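4. Montage et mise en service du plateau

Vous avez terminé le piètement Drostberg (section 3) et il vous reste, en principe, un plateau, un sachet de vis et une opinion sur nos schémas. Gardez les deux premiers à portée de main.

Avant de commencer
Laissez le plateau reposer 16 heures à plat dans la pièce où il servira. Le bois prend son temps, et il a plus d'entêtement que vous. Le garage ne compte pas comme la pièce où il servira, sauf si vous dînez au garage.

4.1 Pose

1. Étendez une couverture au sol. Une vraie couverture, pas la notice dépliée.
2. Posez le plateau dessus, belle face contre la couverture. La belle face est celle qui ne porte pas l'étiquette Ivemwood n° 653.
3. Présentez le piètement et alignez les platines sur les avant-trous.
4. Engagez toutes les vis à la main, de deux tours, avant d'en serrer une seule.
5. Serrez en diagonale, au tournevis manuel.
6. Retournez la table à deux. Convenez à l'avance du sens de rotation, à voix haute.

ATTENTION -- Ne soulevez jamais la table par un seul bord du plateau. Les vis tiendront peut-être, votre dos a moins de garantie.

Note : s'il reste une vis, reprenez à l'étape 4. Nous n'en fournissons pas de rechange, malgré ce que racontent les gens qui en ont toujours une dans un tiroir.

4.2 Première finition

Le plateau est livré poncé et sans protection. Il boira donc tout ce qu'on lui propose, vin rouge compris. Mieux vaut commencer par l'huile.

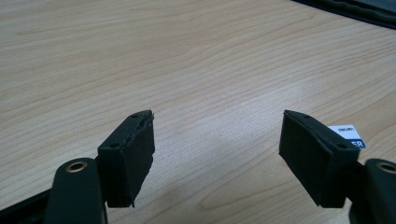
Fig. 7 -- Le plateau en bois clair.

1. Dépoussiérez avec un chiffon sec, dans le sens du fil.
2. Versez un peu d'huile Corkby sur un chiffon de coton. Le flacon contient 250 ml : il n'est pas prévu de le finir aujourd'hui.
3. Étalez en couche mince, sans oublier les chants.
4. Attendez un quart d'heure, puis essuyez tout l'excédent. Une surface qui colle le lendemain signale un essuyage fait avec confiance.
5. Laissez sécher une nuit, puis passez une seconde couche.

ATTENTION -- Les chiffons imbibés d'huile peuvent s'enflammer spontanément. Faites-les sécher à plat, dehors, ou plongez-les dans l'eau. Ne les roulez pas en boule au fond de la poubelle.

4.3 Usage courant

Nettoyez à l'éponge à peine humide et séchez aussitôt. Pas de javel, pas de tampon métallique, pas de recette de grand-mère à base de vinaigre. Utilisez un dessous-de-plat : un rond blanc laissé par une casserole ne relève pas de la garantie, même présenté comme un effet décoratif.

Pour une petite rayure, poncez légèrement dans le fil avec l'éponge abrasive Inskip, puis huilez de nouveau la zone. Référence de commande : 206.

Passez à la section 5 pour le réglage des patins, surtout si votre sol est réputé parfaitement plat.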